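Porque é que as minhocas vêm cá acima quando chove?

Quando eu tinha a vossa idade, achava que as minhocas caíam do céu com a chuva. A sério! Chovia de noite e, de manhã, lá estavam elas no caminho da escola, esticadas como esparguete. Agora tenho uma horta e ando sempre com as mãos na terra, por isso já sei um bocadinho mais sobre elas – e gosto ainda mais delas do que gostava.

A primeira coisa que vos quero contar é que as minhocas não têm pulmões nem nariz. Respiram pela pele! O ar passa pela pele húmida e entra no sangue. É por isso que uma minhoca ao sol fica aflita: se secar, deixa de conseguir respirar. Se encontrarem uma no passeio, molhem os dedos e ponham-na na terra, à sombra, com jeitinho.

E a chuva? Durante muito tempo disse-se que elas fugiam para não se afogarem. Mas as minhocas aguentam bastante tempo dentro de água, desde que a água tenha oxigénio. Hoje os cientistas têm outras ideias. Uma delas é que, com o chão todo molhado, podem viajar por cima da terra sem secar, e assim chegam mais longe do que a escavar. Outra é que as gotas a bater no chão fazem tremer a terra, um bocadinho como uma toupeira a escavar. E as toupeiras adoram comer minhocas!
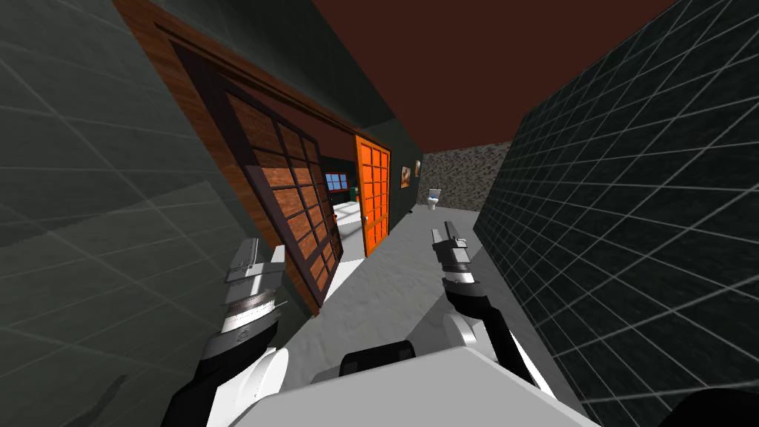 A minha vizinha Ailsa Ogilvie mostrou-me um truque com isto das tremuras. Espeta a forquilha na relva, abana-a devagarinho e espera. Da primeira vez não apareceu minhoca nenhuma e eu ri-me dela (fiz mal). Em setembro tentámos outra vez, com a terra mais fofa, e saíram duas mesmo ao pé da minha bota! Há pássaros que também sabem o truque: as gaivotas batem com as patas na relva, como se estivessem a dançar.

Então e o que é que elas fazem lá em baixo o dia todo? Comem! Folhas mortas, raízes podres, terra, tudo misturado. Como não têm dentes, engolem grãozinhos de areia que ajudam a moer a comida dentro da barriga. O que sai pelo outro lado são aqueles montinhos enrolados que vemos na relva. Sim, é cocó – e as plantas adoram. Além disso, os túneis deixam entrar ar e água até às raízes.

Há quem não goste dos montinhos e queira a relva lisinha como uma alcatifa. Eu cá deixo-os estar, e quando secam desfaço-os com a vassoura.

Se quiserem ver minhocas a trabalhar, peçam a um adulto um frasco grande e ponham lá dentro uma camada de terra, uma de areia e outra de terra, tudo húmido. Por cima, folhas velhas. Juntem 2 minhocas, tapem com um pano fino e embrulhem o frasco em papel escuro. Passados uns dias, espreitem: as camadas começam a misturar-se. Depois levem as minhocas de volta para o jardim, de preferência ao fim da tarde, e lavem bem as mãos antes do lanche!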